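Stop Buying the Fancy Gripper First

I've been messing with small tabletop arms long enough to have opinions, and my loudest one is this: most people who are new to it spend their money at the wrong end. They want the three-finger hand, or the soft silicone thing that looks like a sea creature, and they bolt it onto an arm that can't hold still. Then they write to me asking which gripper they should get next.

I did the same thing, by the way. My first real purchase was a Flanditero, and I loved it for a weekend. It could close on a grape! It was also heavy enough that my poor arm sagged every time it reached out past the middle of the table, so the grape was always a bit to the left of where the fingers went. I blamed the software. I blamed the camera. I rewrote my grasp code twice before I put a plain two-finger claw back on and watched the misses mostly go away.

So these days I test everything with the dullest job I can think of, pick up a die and put it in a box. A die is great for this. It has flat sides, it rolls if you bump it, and you can see right away if it came down turned. I ran 1,000 tries with the cheap Brouwer claw and got 907 in the box, on a printed arm with hobby servos. The Flanditero on the same arm did worse, and I quit that run early out of plain annoyance.

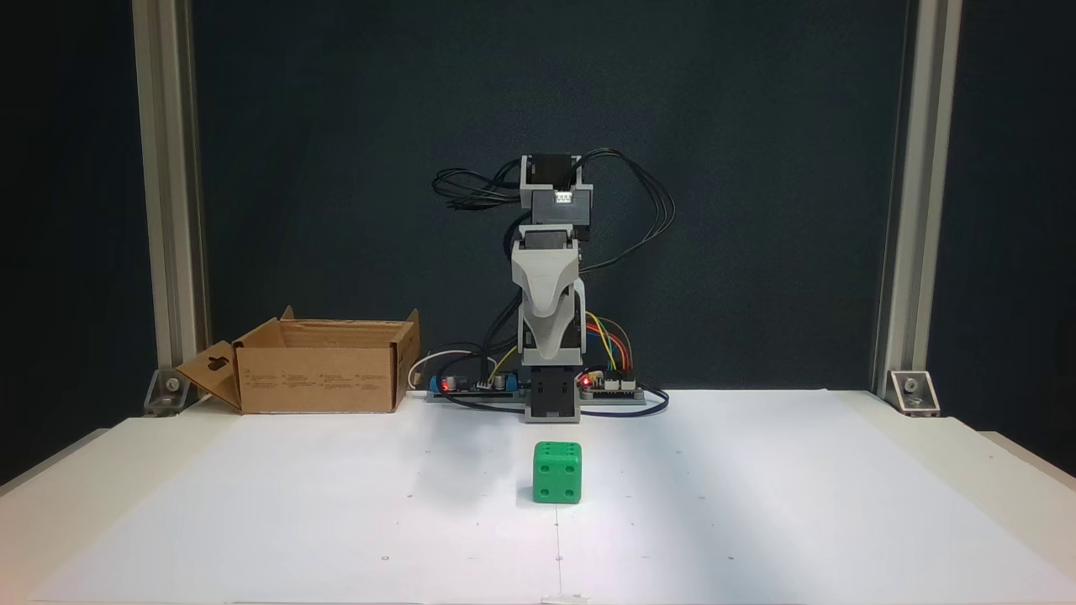 The other thing I'd spend on before a gripper is wiring. I know, I know, wiring is boring. But a cable that tugs on the wrist at full reach will mess up your numbers more than any choice of finger shape, and it does it in a sneaky way, only in certain poses. I've lost whole evenings to that. Leave slack, run the arm through its full range by hand with the power off, and look for the spot where something pulls.

Somebody on the Grullatwood forum told me I'm being unfair, and that a good gripper forgives a sloppy arm. Sure, a bit. Wide soft fingers will catch things you didn't aim at very well. My beef is that you then never learn how far off you were, and when you swap the die for a key or a coin, you're back to square one with less cash.

If you've got an arm that goes to the same spot every time, go wild, buy the sea creature, I'll be jealous. If you haven't checked, check first. Put a pencil in the claw and have it tap the same dot on a sheet of paper over and over. Mine wandered by 4 millimeters before I tightened the shoulder, and by 2 after, and I'm still working on those last 2.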